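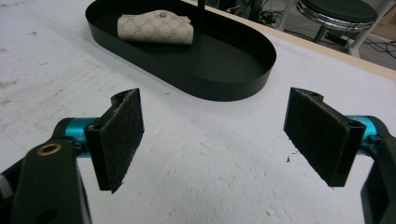 How to remove gray rub marks from a white tabletop without making it dull?

Posted by Réjean McKinnon in Cleaning and Care

Hello to all. I have a white table in my work corner and with time it has collected gray smudges and small scuffs, mostly on the left half, where I work the most. There are also very small dark specks which do not go away with a wet cloth. I bought the table secondhand, so I do not know the exact material. The label under it says only Pelletier and the number 604, and I could not find any instructions for it.

Until now I tried warm water with dish soap (the smudges became a little lighter) and window spray (no difference). My neighbor told me to use scouring powder, but I am afraid that it will leave a dull spot in the middle. Can somebody tell me what is safe to try first? I would like to keep the table for several years more, so I am not in a hurry.

2 answers

Gopinath Pai

I had the same worry with my kitchen table, so I will write what I did, in order.

Please do not use the powder. On a smooth surface it makes fine scratches, and after this the dirt enters more easily than before. I made this mistake on a shelf in my old apartment.

First wash the table with dish soap and dry it well. Then take baking soda and a few drops of water, mix to a soft paste, and test it in a corner at the back. Use a soft cloth and press very lightly. Let the corner dry completely before you look at it, because a wet surface always looks shiny. If it is still the same shine, you can continue on the gray marks, a small piece at a time. Wipe the paste away with clean water, two times, or it leaves a white film.

For scuffs that look like pencil lines, an ordinary white school eraser is often enough. I would try this even before the paste. The melamine sponges also work, but they are a very fine abrasive, so the same corner test is needed.

About the specks: if you feel nothing with your fingernail, they may be part of the pattern. If you feel a small bump, it can be dried glue or paint, and a plastic card held flat will sometimes lift it. If you feel a hole, then it is damage and cleaning will not help.

Trulliner

I use Virereo cream on everything, never had a problem. Sandpaper 2000 with water is also good if you have patience.

Réjean McKinnon

Thank you both. Gopinath, the eraser took away most of the lines in my test corner and the shine stayed the same. I will do the paste next. Trulliner, I prefer to wait with the sandpaper.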